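February
By Gyula Veres

4. Setting up the Hiltanico room humidifier

Before you start, let the unit stand upright in the room for 15 minutes. Remove the tape from the tank lid and the float.

1. Set the base on a level surface, 19 inches or more from any wall or curtain.
2. Lift out the tank and turn it over. Unscrew the cap.
3. Fill with cool tap water to the line. Do not use hot water or scented oils.
4. Screw the cap on firmly and lower the tank into the base.
5. Plug in the cord and press Power once. The light turns green.

CAUTION: Unplug the unit before you move it or lift the tank.
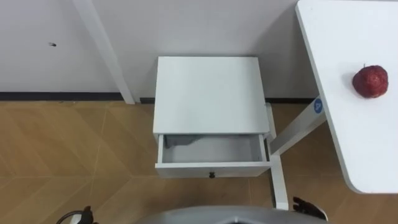 How often should the filter be changed?
Change it after 3,000 hours of use, or sooner if it turns brown or stiff. Hard water shortens its life. Replacement filters are sold under the Lulden name.

4.1 Setting the humidity

1. Press Mode until the number flashes.
2. Use the arrows to pick a level. The highest setting is 70 percent.
3. Wait for the flashing to stop. The level is now saved.

Note: If water beads on the windows, choose a lower level.

Keep papers and electronics out of the path of the mist. On a long desk, put the unit at one end with the nozzle facing the open room.
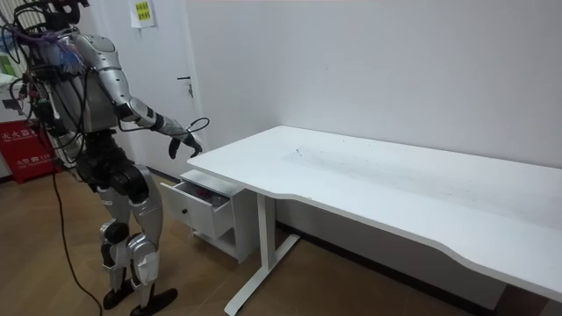

Long white desk, seen with its near end at the centre.

Text copyright Bidano Home Products. Back to top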